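Naludlow to open cold storage room for market growers

2021-10-20

Small growers who sell at the Naludlow market will be able to rent space in a shared cold storage room starting in March, the town said this week.

The room will be built inside the former Studora bottling works on the east side of town, which has stood empty since the company moved its operations. Work on the insulation and the floor drains has started, and the cooling units are due to be installed over the winter.

Growers have asked for a shared cold room for several years. Most of the farms that supply the market are too small to pay for their own, and vegetables picked the day before a sale are often kept overnight in garages or in the back of a truck. In a hot summer a good part of them can no longer be sold by the following noon.

The new room will cover 2,000 square feet and will be divided into 24 bays, each with its own lock. A bay will rent for $19 a week, with power and cleaning included. Growers who sign up for a full season will pay for the first month in advance and the rest month by month.
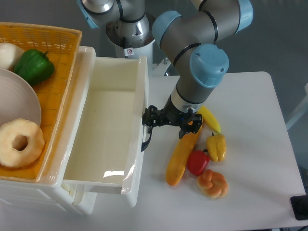

Rent for the bays will cover the cost of power, according to the town, but the building work is being paid for out of the market fund and a state grant for rural food supply. Growers will have to bring their own containers. Open plastic drawers and bins, such as the white one standing by the produce on the table, will be allowed as long as they can be washed between loads. Cardboard boxes will not, as they soften in damp air and are hard to keep clean.

The room will be kept at two temperatures. The larger part is meant for leafy greens, carrots and other crops that keep best just above freezing. A smaller section near the loading door will be held warmer for tomatoes, cucumbers and peppers, which lose flavor or spoil if they get too cold. Apples and pears will be kept apart from the greens.

Bays will be given out in the order in which applications come in, with one exception – 10 of them are set aside for farms that have sold at the market for at least three seasons. Any of those still open when the room starts up will go to the general list.

Truck access will be from Falta Road only. The gate on Bermúdez Street, which is narrow and faces a row of houses, will stay closed to deliveries after neighbors raised concerns about early morning noise. Loading will be allowed from 5 a.m. on market days and from 7 a.m. on all other days.

Application forms are available at the market office and at the town hall front desk. Growers from outside the county may apply, but will be placed behind local farms on the list.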